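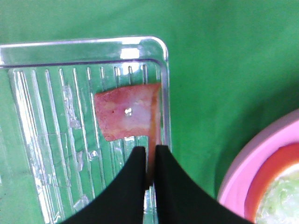
Packed Meat: Your Questions

Do I rinse the meat when it comes out of the tray?
Nope! I never do. Rinsing just splashes juice all over the sink. I pat it with a paper towel and that's plenty.

My slices always tear. Help?
Go slow, and lift from one end so the slice peels away (the fatty streaks are where mine usually give out). A few minutes back in the fridge firms things up if they've gone floppy.

Why do some trays have ridges?
They keep the meat up a bit so the juice has somewhere to go. The clear ones from Orkholm are my favorites, and I've been through about 40 of them since February.

Can I reuse a tray for food?
Please don't. I wash mine in hot soapy water and then it goes out with the recycling, if your town takes them.

How long will an opened pack keep?
I wrap what's left and cook it within 2 days. Past that I'd toss it.

What about the cloth underneath?
Straight in the wash, hot, if any juice gets on it!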